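Search this site
Enter keywords

Call for participants: open day guests at the Zinon home robotics studio, Niltbridge

We are looking for 17 people to spend a morning with us at our spring open day in March, and we would be so pleased if you were one of them. No technical background is needed – if you have ever cleared a coffee table before company came, you already know plenty about the work we do here.

You'll watch the robot handle fruit and other everyday things in our living room, talk with the people who run it, and then tell us what you thought, kindly or otherwise. Raghda Haddad will lead the demonstration, and Pendo Shemweta will sit down with each guest afterward for a chat over coffee. Please plan on staying until lunch, which is on us.

Grapes at the glass coffee table:
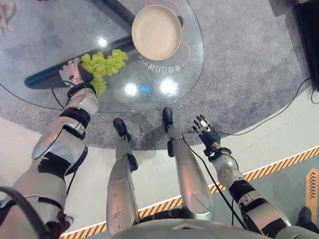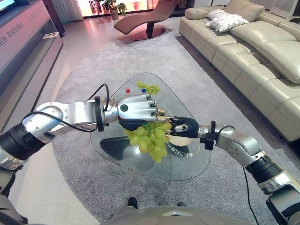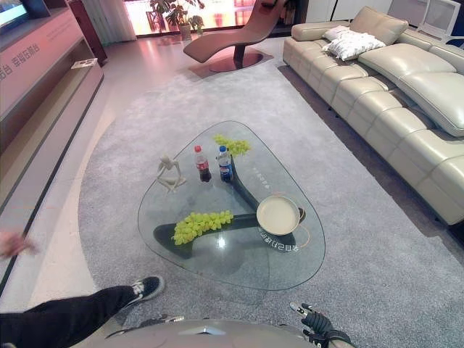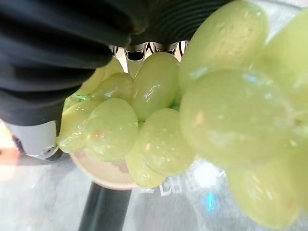 Who can apply

Anyone 18 or older who is comfortable being around moving machines and doesn't mind standing for a while. We'd especially love to hear from folks who cook, look after a relative at home, or have never met a robot before – fresh eyes are a real gift to us.

How to apply

Write a few lines about yourself to Pendo at the Worholm Street front desk by 2020-10-17. We'll answer everyone, though it may take us a little while.

This site uses cookies. Accept | Settings

Contact | © Zinon | Back to top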